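**Minutes of the programming meeting, Fakholm Concert Hall**
October 2003

Present: the hall manager, the booking office, technical department, front of house, finance. The chair of the friends' association sent apologies.

**1. Minutes of the June meeting**

Approved with one correction. Under item 4, the fee for the Guillot quartet was written without the travel costs. Finance has now added them.

**2. Spring season**

The booking office presented the list for the spring. There are 25 evenings confirmed and three still open. The contract with Samska is signed and they will play two nights in place of one. The second night is a seated concert, so the capacity will be smaller and the ticket price must be decided again. Finance prefers to keep one price for both nights. Front of house thinks that people will complain if the seated ticket costs the same as the standing ticket, or the opposite. It was agreed to keep one price and to write clearly on the ticket which kind of evening it is.

The Prenance festival has asked if we can take their closing concert, as their own tent is not available. The meeting is positive, but the date is the same as the school choirs' rehearsal. The booking office will ask the schools first and answer the festival after.

**3. Ticket sales**

The autumn sales are better than last year for the large concerts and weaker for the small ones. The chamber series sold 239 subscriptions. For the last concert there were 40 returned tickets, and only 13 of them were sold again at the door. Front of house suggests that returns close one day earlier, so that there is time to offer them to the waiting list.

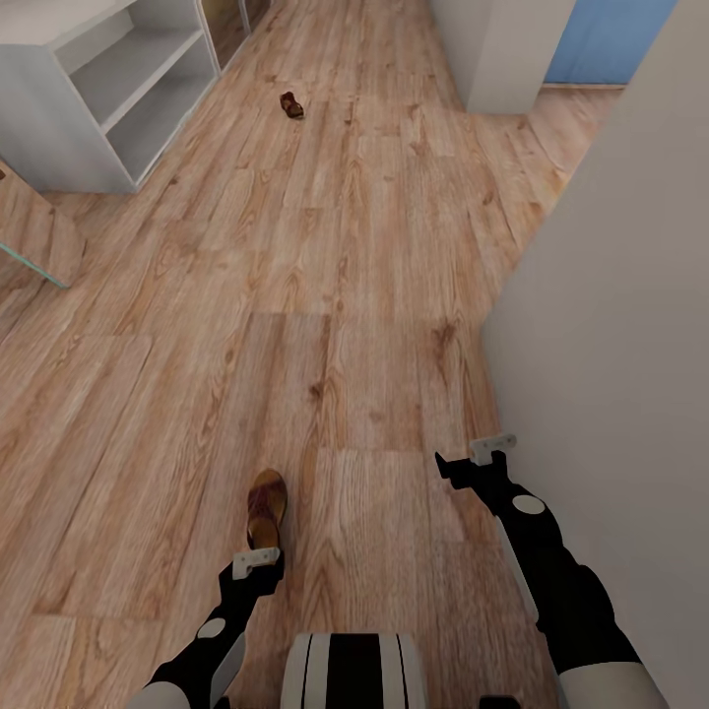 Finance does not agree with the earlier closing. Subscribers were promised in the brochure that they can return until noon on the same day, and the brochure is valid for the whole season. The proposal is moved to next season. Until then the box office will telephone the waiting list in the morning.

**4. Sound and stage**

The technical department reported that the new monitors work well, but two cables are missing after the hire in June. A letter has been sent to the hirer - no answer yet. The late noise limit was passed once this autumn. The sound engineer must in future speak with the visiting crew before the sound check.

**5. Support acts**

Long discussion. Several local bands have written that they are never asked. The booking office explained that the touring companies often bring their own support. It was decided to keep four evenings in the spring where the hall chooses the support act itself.

**6. Other matters**

The bar wishes to open earlier before the seated concerts. Agreed as a trial.

The next meeting will be called when the answer from the schools is received.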